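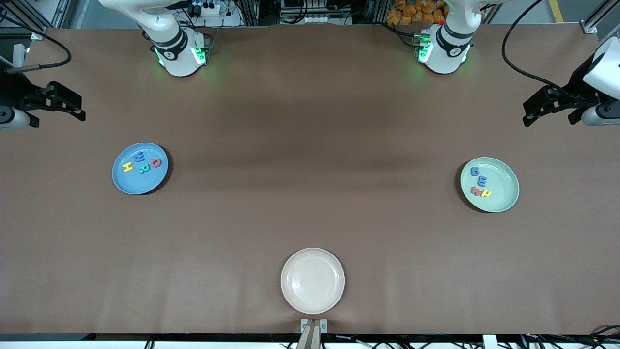 Two-arm table cell, software checklist before unattended running
Site: Ronitz, bench area
Control stack: Terotari, current release branch
Perception and task planning: Plerko
Task under check: sorting foam letters between plates
Form revision: May

Marks used: OK, OK with comment, FAIL, NOT SHOWN. The last one means I was told it works and saw nothing that proves it. Please don't change a NOT SHOWN to an OK without attaching a log.

Section A. Start-up and state

A1. Both arms report ready to the controller before any motion command is accepted.
OK. Tried with either arm held back. The planner waited both times.

A2. Green status lights on the arm bases agree with the state held in software.
OK with comment. They agree when the cell starts cleanly. After a controller restart the software said "idle" for 3 seconds while the arm was still holding a brake fault. Green lights tell you the arm is content with itself. They say nothing about whether Plerko has a sensible plan, and the operator notes should stop using "all green" to mean safe to walk off.

A3. Configuration loaded at start is the one recorded in the run log.
FAIL. The log records the file name only. I edited a speed limit, kept the name, and the log looked the same as before. Record a hash.

A4. Clocks on the control and perception machines are compared at start.
OK. Start is refused if they differ too far. Good message, in plain words.

Section B. Perception

B1. Letters are recognised in any rotation.
OK with comment. The release note says "rotation robust", which I would take out. A G turned on its side passes for a 6 to my eye, and the classifier had the same trouble until digits were removed from the label set. That is a fair fix for this task. It does not make the model robust to rotation, and it will come back the moment anyone adds numbers.

B2. W and M are told apart.
NOT SHOWN. The test set has W and no M. Ask for the confusion table on a set that holds both, at every angle.

B3. Overlapping letters are split into separate objects.
FAIL. With a P partly over a W, the mask ran the two together on several tries and the planner was handed one object with a grasp point near the join. Confidence was reported as high each time. I would rather have a low score and a pause.

B4. Plates are found by the software and not assumed to be in fixed places.
OK with comment. I slid the off-white plate towards the back of the table and it was found. The pale green one is found less reliably, and the detector seems to lean on colour more than the design document admits. Test again with the room lights changed.

B5. Shadows and wrinkles in the brown paper do not produce detections.
OK. None during the check. The paper is fairly smooth at the moment, so repeat this when it has had a few weeks of wear.

B6. An empty plate is reported as empty.
OK. Also correct with a hand's shadow across it.

Section C. Planning

C1. The planner refuses a goal it cannot reach.
OK with comment. It refuses, then tries the same goal again with no limit on retries. Put a limit in and make it visible on the panel.

C2. The two arms cannot be planned into the same space at the same time.
OK in simulation, 500 random goals with no shared volume. On the real table, NOT SHOWN. The simulated grippers are plain boxes and the model has no cables in it at all. A long cable hanging in a loop by the wrist moves through space the planner believes is free. Until there is a padded volume for it, I don't accept the simulation figure as evidence for the real cell.

C3. Anything fixed at the front edge of the table is in the collision model.
FAIL. The small metal bracket with the wooden slats is missing from the model. The reply was that the arms never go there. Nothing in the code stops them going there. Add it.

C4. Replanning after a letter moves mid-task.
OK with comment. I nudged the target and the planner updated. When I nudged it after the gripper had begun its final approach, the arm carried on and closed on nothing.

C5. Plans can be reproduced from the log.
OK. Same seed, same path. Best part of the package.

Section D. Control and stopping

D1. Software stop halts both arms together.
OK. Both halted. The right arm's stop message arrives a little later than the left's, within the limit in the cell specification.

D2. Loss of the perception feed stops motion.
FAIL. Pulled the feed during a transfer. The arm finished the whole move using the last good picture of the table. The timeout exists but is set so long that it never gets a chance to act. This one blocks sign-off.

D3. Gripper closing force is limited in software.
OK with comment. Limited, yes. The limit is a single constant shared by all tasks. Foam will forgive it and the next thing on the table may not.

D4. An empty grasp is detected.
OK with comment. Works on finger position. A thin object held flat would read as empty, so note that in the task limits.

D5. Speed is reduced whenever a person is marked as present.
NOT SHOWN. The marking is done by hand on the panel. If the operator forgets, the software has no other source. I would not list this as a safety function anywhere.

Section E. Records and tooling

E1. Faults are logged with enough detail to trace.
OK with comment. Around 72 hours of logs are kept and then overwritten. Fine for daily work, too short if a fault is noticed after a long break.

E2. The success figure on the dashboard is defined.
FAIL. A letter counts as placed when the gripper opens over the plate. Whether it stayed on the plate is not checked. Every percentage on that page should be treated as unproven until a look at the plate afterwards is part of the count.

E3. Remote restart needs a confirmation.
OK.

E4. Old branches cannot be deployed by accident.
OK with comment. There is a warning. It can be dismissed with the return key, which people press without reading.

Result

Attended running at reduced speed: allowed.
Unattended running: not allowed.

To clear before the next check: A3, B3, C3, D2, E2. C2 needs a run on the real table with the cable volume added. The Ibrahim planner patch was offered as a fix for C1 and C4. I have read the change and it deals with C1 only, so C4 stays open.

Copies of this form go in the cell folder and with the release notes for branch 2.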